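Hutthorpe method

The Hutthorpe method is a procedure for teaching a surgical robot to sew by having a person do the sewing first, by remote control, while everything the instruments do is written down. It takes its name from the Hutthorpe workshop, where it was drawn up by Hoi-yan Wu and Yu-ting Chu. Neither of them chose the name, and Chu is on record as preferring almost any other.

The method belongs to the wider family known as learning from demonstration. In its usual form an operator sits at a console and drives a pair of jawed instruments through a stitch and a knot. A learning program, called Skarnimo, is then given the recordings and asked to do likewise.
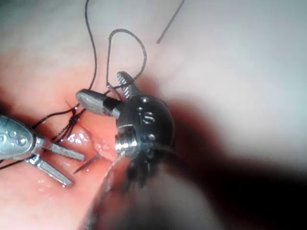
Reading time: 2 minutes

Background

Robots can be taught by hand in the literal sense, by taking hold of the arm and pushing it through the motion. This is known as kinaesthetic teaching, and it suits such jobs as stacking boxes. It suits suturing less well. A hand wrapped round a slim instrument tends to block the view of the wound, and the person attached to the hand tends to lean on things. Remote control, or teleoperation, keeps the teacher at a polite distance and records the movements at the scale on which they matter.

Wu's early notes set out a plan to write the stitch as a list of rules. The plan ran to 36 pages before reaching the knot, at which point it was dropped in favour of demonstration.

Procedure

A demonstration begins with the needle in view and ends when the tails have been cut. The operator is asked to work at an ordinary pace and to keep any mistakes, provided they are put right. A dropped needle followed by a tidy recovery is worth more to the program than a flawless stitch, a rule which has done a good deal for the morale of operators.

Small cameras at the instrument wrists record the work close up, along with the position of each joint and the opening of the jaws. Thread is the hardest thing to follow. It loops, crosses itself and wanders out of view, and two strands of black suture look very much like one strand of black suture with ambitions.
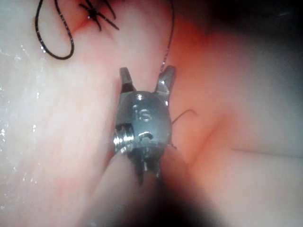

Each recording is afterwards cut into named steps: reach, grasp, drive, pull, wrap, tighten, trim. The naming is done by two people working apart, and their versions are compared. Most disagreements concern the moment at which pulling becomes tightening. Wu and Chu settled the matter by a written ruling in July, then issued a second ruling explaining the first.

The Vundov collection

The main body of recordings is called the Vundov collection. It holds 1175 demonstrations, of which 336 contain a corrected mistake. Early versions of Skarnimo learned from these with great loyalty, and copied one operator's habit of pausing before every knot. The pause had no surgical purpose. It was removed from the training material, and the operator is understood to have kept it.

Criticism

The best-known objection is the Paredes critique, which holds that a program taught only by demonstration learns what its teachers did and little of why they did it. Chu's reply was that the same could be said of most apprentices. The critique also points out that remote control gives the operator a poor sense of how hard the thread is being pulled, so that the recordings show tension chiefly by its effects. This second point has been accepted, and a revised procedure dated Jun 24, 2025 asks operators to note any stitch they believe they pulled too tight.

See also

Kinaesthetic teaching
Learning from demonstration
Surgical knot
Teleoperation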